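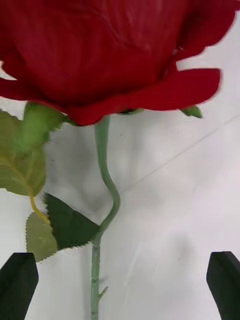

Spring Show: what we learned, and what we plan to forget

Oct 19, 2021

The Ciltomholm Spring Show is over for another year, and the pavilion smells of sponge cake and wet wool again, which we're told will lift by Christmas. We took 503 entries across all sections. Of those, 211 were in baking, a figure that says a good deal about how people have been spending their evenings.

The gate took $2634, counted twice and then once more when the first two counts disagreed. It goes towards the pavilion gutters, as did last year's and the year before's. Anyone who has stood under the northern corner during a shower will understand that the gutters have not yet noticed.

Baking

The fruit cake class was strong, in some cases structurally. The judge asked us to remind entrants that "plain scones" means plain scones. Pumpkin scones have their own class, directly beside it, with its own sign. Four plates of pumpkin were entered as plain, and one plate of plain was entered as pumpkin, possibly in protest.

The Iglesias Hardware trophy for best sponge was shared between two entrants for the first time. There is only one trophy. It will spend six months in each kitchen, with the handover in March, and we would like it back with both handles.

Jams and preserves

Please, please take the commercial labels off your jars. A wet soak overnight and a bit of eucalyptus oil will do it. Lids should be new and plain too. We had a very decent lime marmalade marked down this year for a lid that plainly began life on a jar of gherkins, and the entrant has taken it as you'd expect.

Chutney was undersubscribed. Relish was a bloodbath.

Floral

The dry August did the fresh roses no favours, and half the blooms that went in on Friday night were hanging their heads by Saturday lunch. The artificial arrangement class had no such trouble and doubled its numbers. We have had letters on the subject of whether it belongs in a flower show at all. Our position is that it's in the schedule, it costs a dollar to enter like everything else, and nothing in it has ever dropped petals on the sponges.

A few pointers if you're thinking of entering it next year. Bring more foliage than you think you need and lay the sprigs out flat before you start, as leaves that look generous in a bunch look mean once they're spread around a bowl. Bend the stems. Real flowers lean. Wipe the dust off if it has come straight from the hall table, because the judge does run a finger along things. And the container must be no more than 30 cm across — the birdbath was magnificent, but it was a birdbath.
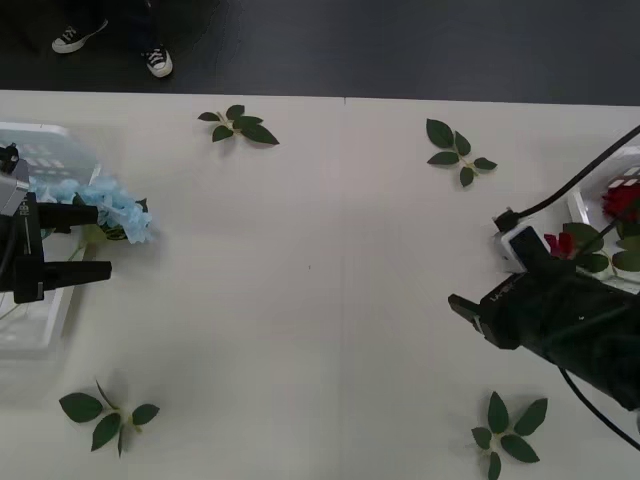 Vegetables

The heaviest cabbage came from out Barkuvham way again. Several people wanted to know what it was fed. So do we. The broad bean class was cancelled after the only entry was eaten, and that's all we're able to say while the matter is being discussed at home.

Poultry

All birds were returned to their owners by Sunday morning, including the one on the roof.

Parking

Thank you to everybody who used the bottom paddock. To those who parked across the Skeria Road gate: the ambulance people were very polite about it, more so than we'd have been. There will be bollards next year, or at least hay bales painted to suggest bollards.

Next year

It will be the 100th show, so we're after old schedules, ribbons, prize cards and photographs to put up along the back wall. Write your name on the back of anything you want returned. Section stewards are also needed for preserves and poultry. The job is one weekend, lunch is provided, and you will be told your decisions are wrong by people you've known since primary school.

Uncollected plates are in the kitchen cupboard until the end of the month, after which they become ours. We already own a great many plates.

More in this issue
Pool opening hours and the chlorine question
Green bin changes for Barkuvham and outlying roads
Library book sale: what didn't sell
Slashing dates for Skeria Road

Contact: leave a note at the pavilion office, or drop it in the box at Iglesias Hardware
© 2021 Ciltomholm Show News
Back to top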